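The Tidy Planner
Fiction

Prirnier had sold the lab on a planner that knew what it wanted. I had been hired to find out whether it did, and I had my doubts before my coat was off.

The log put its confidence at 61 on a bad step and 61 on a good one.

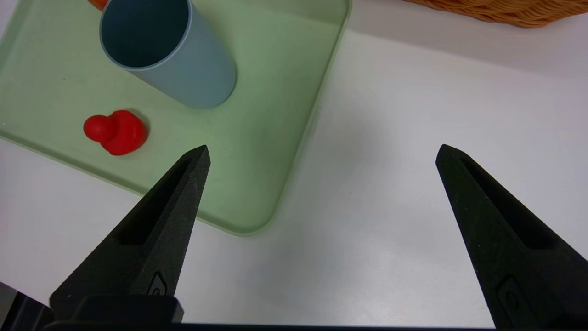
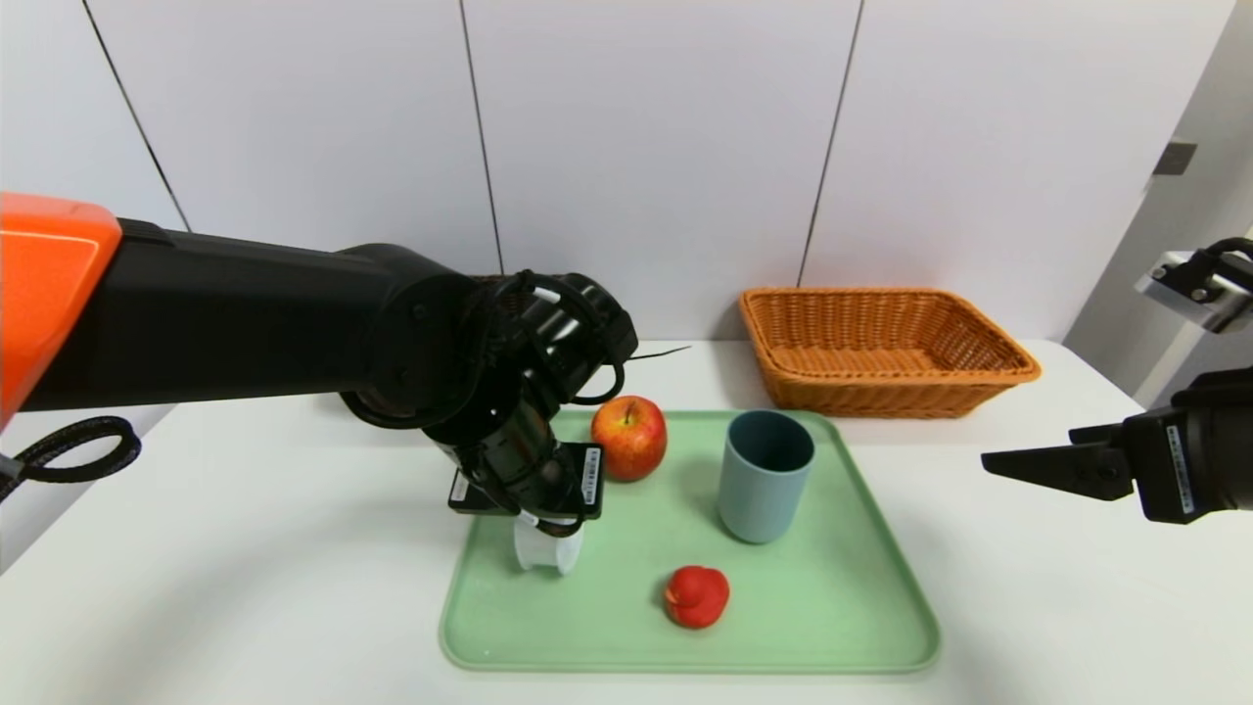
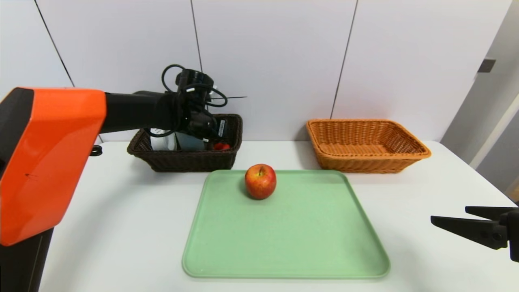
Friday, Late

I read all 1,662 lines of the log with my feet on the radiator. Line 633 said "cup located." Line 634 said "cup located" again, in a different spot. The software didn't seem to mind. It picked one and carried on, the way my uncle used to pick a highway exit.

"It's reasoning," said the man from Prirnier.

"It's guessing with good posture," I said.

He wanted to talk about Zeltis, the new release, due in May. Zeltis would know a duck from an apple under any light. I asked what the current one knew. He looked over at the tray for a while.

I changed one number in the depth filter and ran the plan again on paper – no arms, just text. It gave me 9 steps. Two of them cancelled each other out.

I wrote that down, signed it, and asked him where Brollcombe kept the coffee.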